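Search this site Search Go

The Kirnby Newsletter
Home and Desk

Do you need a special box for your cables?

Every June the same advice comes round. Empty the cable drawer, match every lead to its gadget, then buy a set of matching organisers to put them all back in. Paltix has a new one out, with 16 little compartments and a lid, and the price is 35 pounds. I have my doubts.

My trouble with compartments is that cables don't come in compartment sizes. A short charging lead rattles about in one, and a long monitor cable won't go in at all unless you fold it tighter than you should. So the long ones end up on top, the lid won't shut, and by the autumn you've got a drawer with a box in it – and the same tangle as before.

What you do need, if you ask me, is a shallow tray and the patience to wind things up before they go in. The tray stops leads sliding off behind the desk. It won't untangle anything for you, and I'd be wary of any product that hints otherwise. 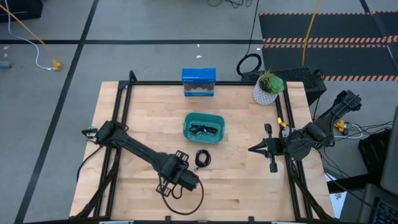

One cable in the teal tray, still in a tangle, and one wound up on the wood beside it.

Winding takes a few seconds once you're used to it. Make loose loops about as wide as your hand, let the cable turn the way it wants to, and leave a short end free so you can find it again. Don't wrap it round your elbow. I was taught that years ago and had to unlearn it, as it puts a twist in the lead that never quite comes out.

Labels I can take or leave. Jutwood sells a roll of 1,000 stickers for the job, and if you own enough cables to finish it, a sticker is the least of your worries. A bit of masking tape and a biro has done me fine. The Grgić catalogue also has a bamboo rack with pegs, very handsome, and I can't see how it would fit in any drawer I've ever had.

If you've bought one of these systems and still use it a year later, write in and tell me. I'd like to be proved wrong, though so far the post has been thin.

More from Home and Desk
Are drawer dividers worth the bother?
Oiling a wooden worktop, and how often
Shelf brackets that sag
What our 2,000 readers keep under the sink

Contact the newsletter | © The Kirnby Newsletter | Back to top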